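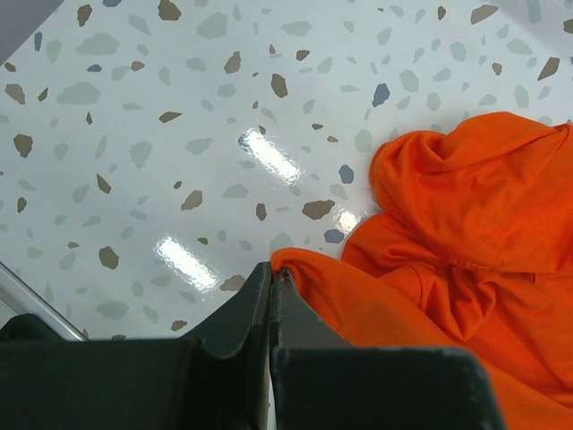 Jericho Umali asked last time whether you can fold a shirt properly on a shiny table, because his always slides off on him. Good question, start with it. Answer = yes but change the first move.

Say hello, phones off, fire door is the one by the coats.

Talk is "Shirts, Tables, Patience", Geltholm evening series, 23rd August. Thank Bronisława Pietrzak for the slot. (pronounce it right – bro-nee-SWAH-va)

Part 1 – the surface
Most people fold on the bed. Bed is soft, sleeves sink, creases wander. Table better. Terrazzo look, white with chips, very nice but busy – hard to see a pale sock on it. Bright orange cloth no trouble at all.
Glossy top = fabric skates. Lay it down flat and smooth from the middle out, don't drag it by the hem.
Glare. Overhead lights on a shiny top, you get those white streaks. Stand so they're not in your eyes. Ask room who folds at night, wait for hands.

Part 2 – the crumpled lump
Everybody starts here. Don't hunt for the collar by pulling at random, you just make a new lump.
Find any seam. Follow it with two fingers till it stops, thats a hem or a cuff or the neck.
Neck has the thick band. Got the neck, got the shoulders.
Lift by shoulders, one shake, down on the table face down.
DO THE DEMO NOW. Slow. Do it twice if the back row can't see.

Part 3 – the fold
Side in a third, sleeve back on itself. Other side same. Hem up to the neck, then half again.
Kershaw method is the rolled one, skip unless someone asks. Fine for suitcases, I dont like it for drawers.
Knit stuff: no hanging, ever. Story about the green sweater in January, keep it SHORT this time.

Part 4 – piles
One pile per person, not per type. Arguments about this at Nultberg, people got quite heated. Let them talk, 2 minutes max.
Put the pile away before you start the next load. I am bad at this, admit it.

Questions. If it goes quiet – ask about fitted sheets, that always wakes them up.

Bring: spare T-shirts, the sweater, water, handuots from the Rultia bag. Leave table clear for the quilting group after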